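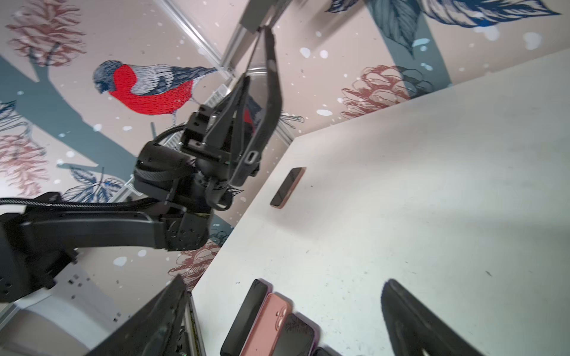 Koltport cell, phones out on the table. The one with the cracked screen is in the row.

Lamora Small Grants, progress report no. 3
Project: Flolletti (two-arm handling of second-hand phones)
Prepared by Kadri Priedītis
Dec 13, 2025

Sending this a bit rough, the template wouldn't open on my machine so I've kept your headings and typed under them. Mostly it's the open day, as that was the milestone for this period. Finances at the end.

1. Where we are

Open day held. Milestone 3 met, in my view, with one part of it carried over (baskets, see section 4). Cell running at Koltport for the whole period apart from the move across the building, which cost us more days than planned. Total handled since August is 2,364 pick-and-place moves, counted by the logger. That's moves, so the same phone may be in there many times over. Please don't quote it as phones processed, the last newsletter did and I had a recycler on the line asking where they all went.

Left and right arms both on current calibration. Wrist cameras stable. The only hardware swap was the finger pads on one arm, worn smooth.

2. The open day

Doors at ten, finished at four, packed up by half five. Almost 700 through the building over the day by the front desk clicker, though that covers all the workshops and the food truck crowd as well. Ours was the third door along. I'd guess a fair share looked in and kept walking, but there was a clump at the cell pretty much from opening until lunch, then it thinned, then a second lot after two.

Four sessions, each a short talk and then the arms running. In between we left it going with no talk and just answered questions.

What we ran:

Single pick. One arm picks up a phone, moves it, sets it down. The simple one. People liked it more than I expected, probably they could tell what was meant to happen.

Side by side. Phones brought together so the long edges nearly touch. Harder than it sounds, as a finger has to fit somewhere. Good for showing why spacing matters.

Both arms. One lifts while the other waits close in. This is the bit in the grant.

Mixed lot on the table. Cased and uncased, screen up and screen down, something cracked. Same kind of mess we get handed in at the collection points.

First session was the weakest. I talked too long and the queue at the back couldn't hear, then the left arm stopped on a joint limit in the middle of the side by side. Cleared it, restarted, carried on. Told people what the stop was and why we'd rather have it stop. They seemed fine with that. Second and third sessions ran through. Fourth had one drop, from low down, phone landed flat on the table. Someone clapped.

The drop has been looked at. Approach angle was off and the fingers closed on the edge. We had the same thing in

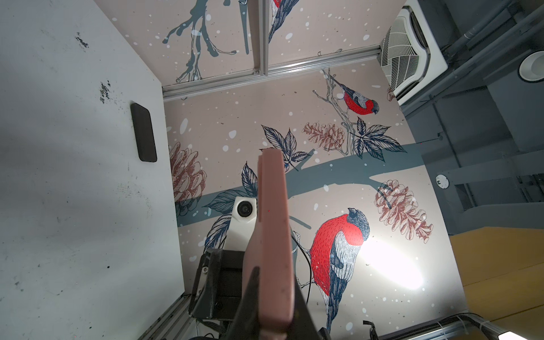
October with the smooth-backed units, so it isn't new, and the fix for those (come in steeper, close slower) is only in the single pick program so far. Needs copying across to the two-arm one. Down for next period, small job.

Should also say we kept the speed well down all day. Quite a few visitors asked if that was as fast as it goes. It isn't, but I wasn't going to run full speed with school groups leaning in. If you'd like a full speed clip for your board I can record one on a quiet day.

3. Who came and what they asked

School groups in the morning, two of them. Then families, some people from the repair trade, a handful from the council, and a lab manager from Þrastardóttir who stayed for two sessions and asked the best questions of the day.

Questions that came up again and again, in no order:

Does it know which phone is which. No. It finds a phone-shaped thing and which way it's lying. Make and model is a later step and not in this grant.

Does it wipe them. No, same answer. Got asked this a lot, mainly by people holding on tight to their own phone. Worth a line on the sign next time.

Will a cracked screen hurt the grippers. Not so far. Glass splinters on the table are more of a nuisance to us than to the arms, so the table gets brushed between runs. Well, it should be. On the day we got behind on that.

What does it cost. I gave the figure from the public summary and left it there.

Whose job is it taking. Asked by three or four people, politely. I said that the sorting bench at the collection point is short of people as it is and that nobody there wants to spend a full shift turning phones over. That's what the bench told me. But I don't have anything solid on it and I'd like to, so if Lamora has funded any work on that side please point me at it.

Þrastardóttir want to know if the same setup would take small tablets. Told them the fingers open wide enough for narrow ones and that we haven't tried. They may lend us a box of dead ones in the new year. Nothing signed, no money involved.

We had 100 feedback cards printed and ran out before the last session, so next time more cards. I haven't typed them up yet. From flipping through: mostly positive, several saying they couldn't see past the people in front, a couple saying the talk was too technical, one saying it wasn't technical enough. Lots of drawings from the school groups. Will send the summary when it's done, end of January at the latest. 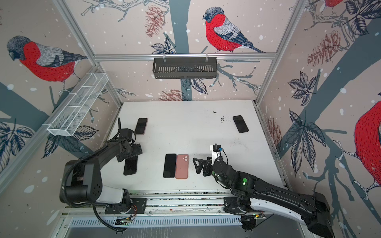
Both arms in at the table, five phones laid out.

4. What didn't get done

Baskets. The plan in the application was that the arms would finish by putting sorted phones into the baskets on the cell walls. The baskets are up and they've been measured in. The program isn't ready. Reaching the back one is alright, the side one sits at an angle and the wrist runs out of turn before the phone is lined up with a slot. We can shift the basket or go in from the other arm. I'd sooner try the other arm first, moving the basket means redoing the measuring.

So for the open day we left it out and set phones down on the table instead. Told visitors that was the next step. Asking for this part of milestone 3 to be moved to milestone 4, no change in money.

Live screen. We wanted the wrist camera views up on a big monitor for the crowd. Had the monitor, had the cable, the picture lagged so badly that it looked like a different demo. Switched it off after session one. Pity, as it would have sorted out the people who couldn't see. The lag is on the laptop side. Borrowing a better one for next time.

Handout in a second language. Not done, ran out of time, sorry.

5. Safety and the room

Risk sheet done beforehand and signed by the building. Tape line on the floor, one of us at the stop button the whole day, swapped every hour. No incidents. One near thing that I've logged, a small child got under the tape while his mum was talking to me. Run was stopped before he was anywhere close. Next time it's a proper barrier, tape is not enough. Quote for hire is in hand.

Power held up. Room got warm by the afternoon, doors propped open, which then let the food truck smell in. Heating will be turned down next time.

6. Two-arm results, short version

You asked after report 2 for something plain on how the two-arm work is going, so:

Lifting with one arm while the other holds off nearby works and is repeatable. Did it in every session and it's the one I'd show your board.

Passing a phone from one gripper to the other, works on the bare ones most of the time. Cased ones are worse. Soft cases drag on the fingers and the phone twists a little as it's let go, and the second arm then has it crooked. Not shown on the day for that reason. I did get asked.

Picking one out of a close pair is OK if there's any gap. If they touch along the full length we have to nudge one first. The nudge is ugly but it does the job. 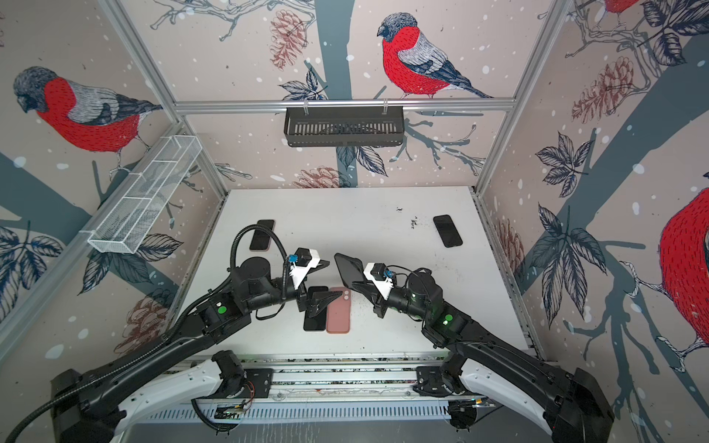
Right arm holding a phone up off the table, left arm low over another.

What I'd like to get to by the next report is a mixed lot of ten, no help from us, start to finish. We've only done five at a time so far. Table space becomes the problem before anything else does, the arms start getting in each others way near the middle.

7. Money

Open day line was 700 and we came in under it. Biggest bit was printing (signs, the cards), then the sound kit hire, then biscuits. Receipts scanned and in the shared folder, one is missing, the parking, I'll chase it. What's left over I'd like to put toward the barrier hire for the spring session, let me know if that needs a form.

Finger pads came out of the consumables line. That line is getting thin but should last to the end of the grant if we don't go through another set. The move accross the building was paid by Koltport, not by us.

Staff time on budget. Slightly over in the week of the open day, under in the week after.

8. Next period

Copy the approach fix to the two-arm program
Basket placing, other arm first
Ten phones, mixed
Feedback cards typed up and sent
Decide on the tablets with Þrastardóttir
Date for the spring session, you said somebody from Lamora might come, need to know by mid February so I can book the bigger room

Call me if any of this needs to be in the proper template before your meeting, I can retype it in an evening. Otherwise I'll take it as recieved.

Kadri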